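Wed 12 August. Posting this in pieces while a build runs. It's a long complaint about planner benchmarks, mute me if you follow for the other stuff.

Trernasetti put out their new motion planner release last week and the announcement says it "understands clutter." I have read the source. It does not understand clutter. It has a collision checker and a cost term, same as mine, same as yours.

What they did change is the sampling. It biases toward poses where the wrist has room to turn. Fine idea. Old idea. I had a worse version of it in our own stack and took it out because it made the easy cases slower.

So I swapped theirs in and left everything else alone. Same perception, same grasp code, same joint limits. If you change 4 things at once you haven't tested a planner, you've had a nice afternoon.

The task is tubes in racks. People keep telling me that's a toy problem. Go ahead and plan a three-finger gripper down between two tubes that sit a couple of holes apart, with a neighbor rack on one side and a tray wall on the other. I'll wait.

First thing I noticed: the new planner is quick when it has a clear column above the target. Second thing: so was the old one. The demo videos are all clear columns. Go look.

Where it gets interesting is the back row. A tube back there with others right beside it. Now the finger opening matters, and the default config treats the gripper as one fat convex hull. One hull! For a gripper with three fingers!

With the hull on, it refuses half the back row as unreachable. With the hull off and real finger meshes in, planning time goes up and the release notes have nothing to say about it.

Same table, over two different racks:
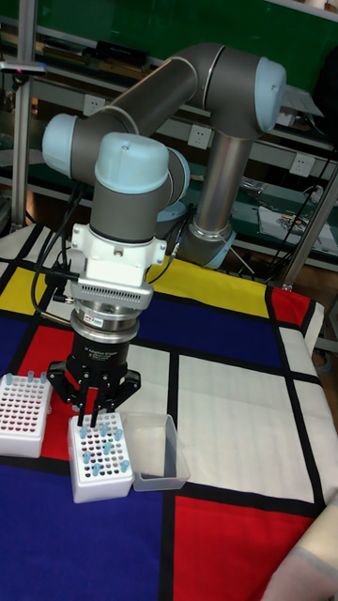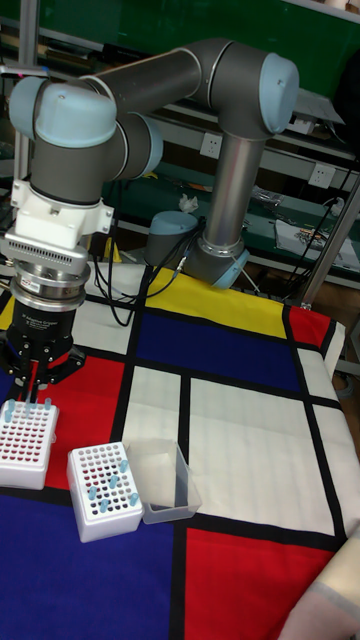
Now perception, because the planner is only as good as what you feed it. The clear tray is the problem and it has always been the problem. Depth goes straight through it and comes back with the cloth. So the planner gets told there's free space where there is a plastic wall.

Trernasetti's answer in the docs is to "add known objects to the scene." Sure. I add the tray by hand as a box. Then someone nudges the tray and my box is a lie. You can't call that scene understanding.

Rastenum at least admits this in their readme. They inflate anything the segmenter labels as transparent and live with the lost workspace. Ugly, conservative, works more often than I'd like to admit.

Also, cables. Neither package models them. Both give you a field called cable_margin. It is a scalar. It gets added to the wrist radius. I would love to meet the cable that behaves like a scalar.

Some numbers, before anyone asks. 16 targets, each planner, same start pose. Old planner failed to find a path on 4. New one failed on 7 with default settings and 2 after I replaced the hull with meshes.

Read that again. Out of the box it's worse. After I did their homework it's better. The announcement quotes only one kind of result and you can guess which.

And 16 targets is small. I know it's small. I'm not claiming a law of nature, I'm claiming you should run your own before you swap out something that works.

Somebody replied asking about the Teixeira post-processor. Yes, I use it for smoothing. No, it doesn't fix a bad path, it gives you a bad path with nice curves. It also re-checks collisions at a coarser step than the planner did, so set that yourself. The setting is in the Masirden wrapper under "advanced," where they put everything you need.

Am I keeping the new planner? For now, behind a flag. The sampling is decent once the geometry is right. I've filed the hull thing as a bug and it's been tagged "expected behavior."

Build's done. Two tests red, both mine.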